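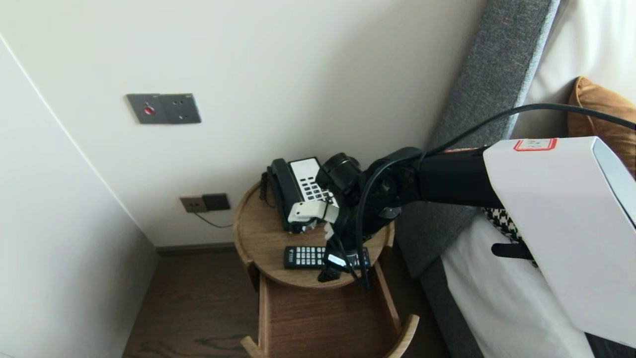
Table de chevet d'hôtel : téléphone à cordon et télécommande sur un plateau rond à rebord.

Équipement de chevet (hôtellerie)
Par la rédaction de Tagle - mis à jour en juillet

L'équipement de chevet désigne les appareils qu'un hôtel met à portée de main du dormeur, et que celui-ci fait tomber vers 3 heures du matin. Il se compose en général d'un téléphone filaire et d'une télécommande, auxquels s'ajoute parfois un bloc-notes de la taille d'un ticket de bus.

Le téléphone sert surtout à appeler la réception pour savoir comment appeler l'extérieur. Le guide Barard lui consacre 18 pages, dont une sur le nettoyage du combiné. Le plateau rond, à rebord surélevé, retient assez bien les petits objets - le cordon spiralé, lui, passe par-dessus. 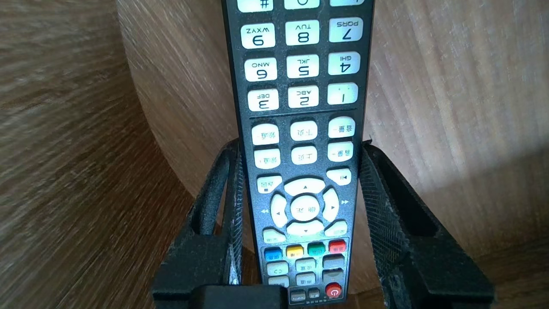

Télécommande à pavé alphanumérique et touches de fonction marquées en chinois.

La télécommande reprend volontiers les groupes de lettres du téléphone (ABC sur le 2, WXYZ sur le 9), ce qui permet en théorie d'écrire avec elle. Les touches de page, 下页 (suivante) et 上页 (précédente) sur les modèles chinois, font défiler des listes de chaînes que l'on parcourt en entier avant de revenir à la première.

Catégorie : Mobilier et équipement hôtelier

Articles récents
Tête de lit
Minibar
Chaînes hôtelières : Winside
Unitz (mobilier)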